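Home Issues Authors Search

Print this article | E-mail this article

4. Where the produce waits

Gion Gisler, Shahram Taheri and Oratile Mthembu

4.1 The shared corner

In the earlier section we described the storage of food that has already found its place, in the refrigerator, in the cupboard or in the bowl on the table. In the present section we deal with the time before this, when the shopping is inside the home but not yet put away. We call this the waiting period. It has received little attention in the writing on home storage, perhaps for the reason that it is short and that the people themselves do not think of it as storage. When we asked about it in the interviews, many participants first answered that there was no such period in their home, and then described one in detail.

The material comes from the 754 households of the Mistavau survey. Each household filled in the Kinnear sheet, on which every item of food is entered with the place where it was first set down, the container it was in, and the other household goods within arm's length. The sheets gave us 3,196 entries. After removing those in which the place was not readable or was given only as "kitchen," we kept 3,049 for the analysis. Dry goods and bottles are treated in Section 5. What follows concerns fresh fruit and vegetables only.

The most frequent places were, as expected, the work surface beside the sink and the kitchen table. The third place was less expected. It was the floor, and more exactly the piece of floor where the laundry is also handled. In the smaller apartments, above all in the Idar blocks, the rack for drying clothes stands in the only free corner between the entrance and the kitchen. The shopping comes in by the same way. A bag is put down beside the rack while the coat is taken off, and there it may remain until the evening.
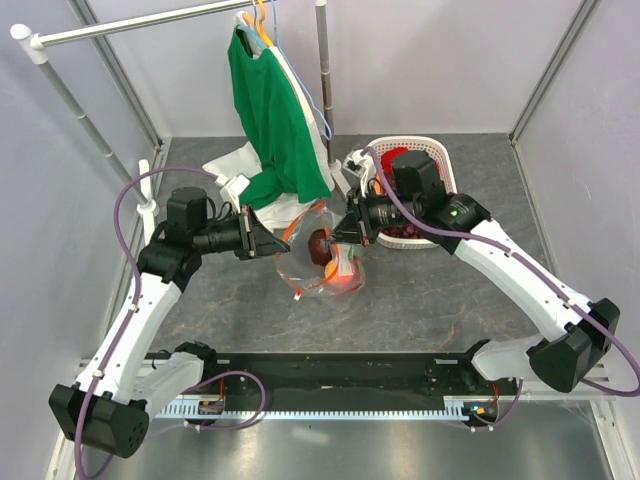
The coding of such a corner is not simple. A basket which was bought for clothes may receive apples, and a basket which was bought for apples may receive socks. Two of our coders, Skye Dunbar and Trevor Rudd, at first disagreed on nearly every entry of this kind. Dunbar coded the basket by its form and Rudd coded it by its contents on the day. After discussion we decided to keep both codes, in separate columns, and the tables in this section use the contents unless it is said otherwise.

4.2 Bag and basket

We distinguish two ways of waiting. In the first, the produce stays in the bag from the shop or the market. In the second, it is moved at once into an open container, and the bag is either kept next to it or folded away. Some households do both in the same moment: the firm fruit goes into the basket, and the softer things and the leaves are left in the plastic until there is time to wash them.

The participants gave different explanations for this division. A few said that the leaves become limp in the open air. Others said that they do not like soil in the basket, and one woman in Idar told us that she leaves the tomatoes in the bag so that her sons will not eat them before supper. We have no means to say which explanation weighs more, and the sheet did not ask for it. It can be said only that the mixed form, with a basket and plastic side by side, was common enough to need its own code, and that we had not foreseen it when the sheet was written.

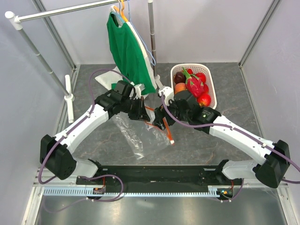

Figure 2. Clothes rack and basket of fruit, with clear plastic on the floor.

The position of the rack matters here. Where it stands against a wall, the space under the hanging clothes is treated as free space, and things are pushed into it. Shirts are short and leave room below them. Sheets and towels reach lower, and on the days when these are hung the shopping is put down in front. Several participants mentioned that they look first at what is on the rack and then choose the spot, although they had never thought about this before the interview.

A second matter is the closeness of food and clean cloth. We had supposed that people would avoid it, and we put a question on hygiene in the interview guide for this purpose. The answers did not support our idea. Most people who used the shared corner saw no problem as long as the bag was closed at the top or the fruit was of a kind that is washed or peeled. The worry went more often in the other direction. They were afraid for the clothes, and spoke of beet juice, of wet roots, and of one strawberry which had been found too late.

Loose plastic makes the record less certain. A thin bag sinks down over its contents and spreads at the sides, so that an observer who stands at the door can name the upper pieces but cannot name what lies under them. For this reason the Zilus list, with which we checked part of the sheets, allows the entry "vegetable, leafy, not named." We used it freely. We prefer an open entry to a wrong one, and the totals by type of plant should be read with this in mind.

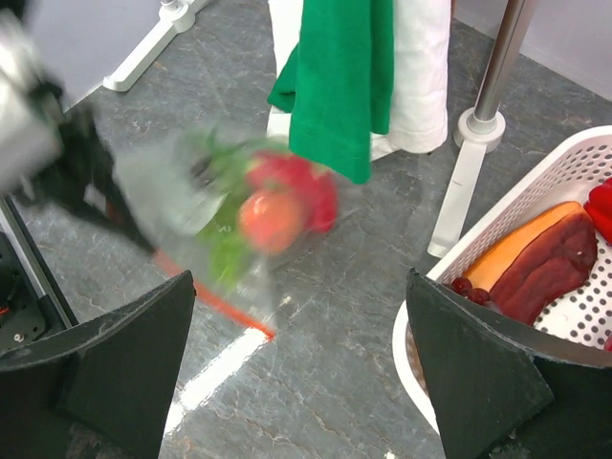 4.3 Length of the waiting period

The sheet asked for the time at which the item was set down and the time at which it was put away. The second of these was often left blank, and in our opinion the blank has a meaning. In the interviews in November we returned to this point with the households of the Idar blocks. The usual answer was that the produce was never put away as such. It was taken from the bag or the basket piece by piece, as it was needed for cooking, until only an onion or the empty plastic was left.

We therefore propose to speak of waiting and storage as one line without a fixed border between them. For the fruit in the basket the line is especially unclear. It is set down, it is eaten from, and new fruit is put on top of it. The participants themselves used the word "there" for this state, as in "the apples are there," and they did not need another word.

Back to top | Contact the editors | Copyright remains with the authors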